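Chapter 6
Tilings with Rhombuses

6.1 Introduction

A tiling of the plane is a set of shapes that covers the plane with no gaps and no overlaps. Chapter 5 dealt with tilings by regular polygons. This chapter takes up the rhombus, a four-sided figure with all sides equal, and in particular the rhombus with angles of 60 and 120 degrees.

Three such rhombuses fit around a point where their 120-degree angles meet, and together they fill a regular hexagon. Repeating the hexagon gives the rhombille tiling, known in the trades as tumbling blocks. When the three positions of the rhombus are given three different tones, most viewers read each hexagon as a cube.

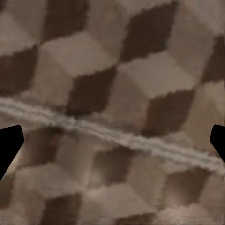

Figure 6.1 Tumbling blocks in beige, taupe and dark brown, with a pale ridge running diagonally across the pattern.

The tiling has two kinds of vertex. At one kind, three rhombuses meet; at the other, six meet. It follows that the tiling is not regular, although every tile is congruent to every other -- a distinction that students often miss. Its dual is the trihexagonal tiling of Section 5.4.

6.2 Color and symmetry

Coloring reduces symmetry. The uncolored tiling has sixfold rotation centers. Once the three tones are fixed by orientation, no rotation of 60 or 120 degrees preserves the coloring, and the translations are unaffected. Akpalu and Annan treat the general case; see the notes on page 189.

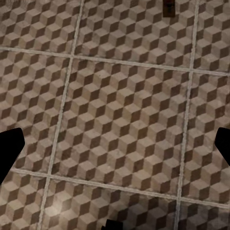 Figure 6.2 Tumbling-block pattern on a floor divided by grout lines into square tiles.

A practical problem arises when the pattern is printed on squares. The translation lattice of the tiling is hexagonal, and the ratio of its height to its width involves the square root of 3. No square with sides along the rows can therefore hold a whole number of repeats both ways without some distortion. Exercise 22 asks for the smallest error possible when the square holds at most 100 cubes.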